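2/5/18

Slept badly and woke before the alarm. Rain on the skylight again. Got up and did the porridge, then rang the dentist, who can't see me until after the holiday, so the tooth will have to wait.

The allotment took up most of the morning. Rochelle had left a tray of leeks by my shed with a note saying they need to go in this week. I got 30 of them planted before my back gave out. The soil on the left-hand bed is still heavy from the winter and sticks to the dibber. The right-hand one, where I dug in the leaf mould last November, is much better. Something has been at the broad beans — pigeons, I think. Put the netting back over and weighed it down with bricks.

Thomas Pace came past and we talked about the water butts. He wants to move two of them nearer the gate. I don't mind where they go as long as the taps stop dripping.

Home for soup and the end of the loaf. Paid the gas bill. Wrote to Yolanda about the weekend and asked if she still wants the spare bed, as it is only taking up room on the landing.

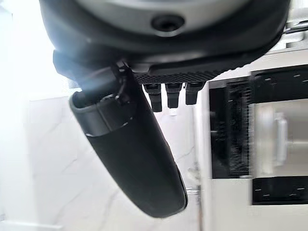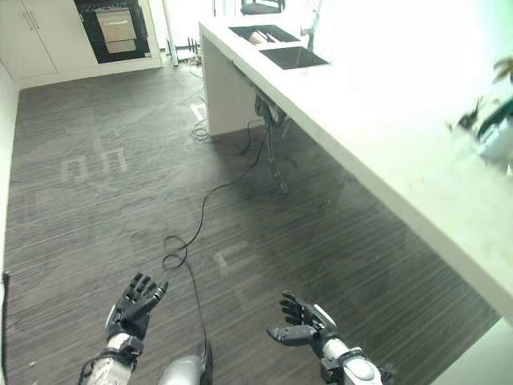 After lunch I walked down to Benavides for bread and a new washer for the kitchen tap. They had the wrong size, so I bought a mixed bag and one of those fits well enough. The tap still needs a hard turn at night. I should get Fitzgerald to look at it, but he will want to replace the whole thing.

Read four chapters of the canal book in the afternoon. It is slow going in the middle, all tolls and Acts of Parliament, but I liked the part about the lock keepers and their gardens. One of them grew nothing but gooseberries.

Cường rang in the evening. His mother is out of hospital and eating properly, and he sounded less tired. He will bring my ladder back when he next has the car.

Leftover pie for supper. Must remember to sow the second lot of beetroot and take the library book back.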